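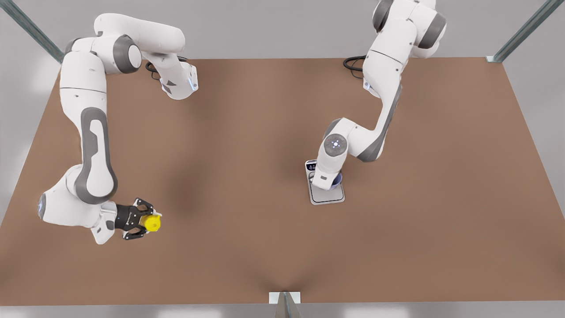

Igor Kubíček
Principal Archivist, Tilirau Regional Records Centre

On the Keeping of Minutes

I have been asked to set down my views on the minutes of small organisations, and I do so in this personal space with the understanding that they are my own and do not bind the Centre. They arise from a collection that came to us in March, when the Femura Rowing and Recreation Club wound up its affairs and transferred its papers to our custody. The transfer comprised 3 crates, in which the club had kept its minute books, correspondence, regatta programmes and a quantity of hire receipts for the boat shed.

The programmes will no doubt be the first items requested by members of the public. They are handsome, and families wish to see the names of their grandparents in print. It is my view, however, that the minute books are the more valuable series, and that their value is uneven in a manner worth recording.

The early books were kept by a secretary whose surname, Štěpánek, is the only form of his name that appears anywhere in the collection. His practice was to enter the motion, the mover, the seconder and the result, and then to add a short paragraph under the heading "Discussion". These paragraphs seldom exceed a few lines. From them one learns that the purchase of a second four was opposed on the ground that the first was insufficiently cared for; that the annual dinner was moved to the surf pavilion after a disagreement over the price of mutton; and that the colour of the club blazer occupied the members for the better part of a winter. I have read the blazer entries several times. They remain unresolved in the record, although the later programmes are printed in bottle green.

His successors abandoned the heading. Their entries are correct and complete in the procedural sense, and a solicitor would find no fault with them. "Moved that the shed lease be renewed. Carried." A researcher who wishes to know why the lease was renewed for two years on one occasion and declined altogether on the next must look to the correspondence, where the matter is treated only by implication. There is a letter from the landlord, Sesix Holdings, which refers to "the concerns your members put to us at the gate". What those concerns were, I am unable to say.

I do not suggest that a secretary ought to transcribe a meeting. Verbatim minutes are tiresome to prepare and worse to consult, and they discourage plain speaking among those present. Members are entitled to change their minds in the course of an evening without having the earlier position preserved against them. What I would recommend is a sentence of reasons beneath any decision which commits money, alters a rule or ends an arrangement of long standing. Where opinion was divided, the minute should state that it was divided and on what point. Names need not be given.

A word on physical condition. The Femura books were stored in the boat shed for much of their existence, and the lower boards of several volumes show the effects of damp. The sewing has held well. Considerably more trouble has been caused by adhesive tape, applied to torn leaves at some later date, which has discoloured the paper and in places lifted the ink. Organisations still holding paper records are respectfully asked to leave a torn leaf torn, and to place it in a plain envelope with a note in pencil. Rubber bands and metal clips should be removed. Bulldog clips are a particular offender near salt water.

Those whose minutes exist solely as electronic files should not suppose themselves excused. The final years of the club survive as printed emails, some lacking the attachments to which they refer, and the approved version of a minute cannot always be told from the draft. A single folder, a consistent manner of naming and one printed copy signed by the chair would have spared us a good deal of labour. I would ask also that the folder be known to more than one person.

Arrangement and description of the collection is proceeding. The finding aid currently lists more than 300 items, and the correspondence has yet to be entered. Access to the minute books will be by appointment once boxing is complete, and readers should allow for the restricted hours of the reading room over the winter months. Programmes will be copied first, in view of the demand.

Should any former member of the club recall how the matter of the blazer was settled, or what was said to the landlord at the gate, I would be grateful to hear from them. Written recollections may be left at the front counter — a signature and an approximate year are all that is required — and will be filed with the relevant volume.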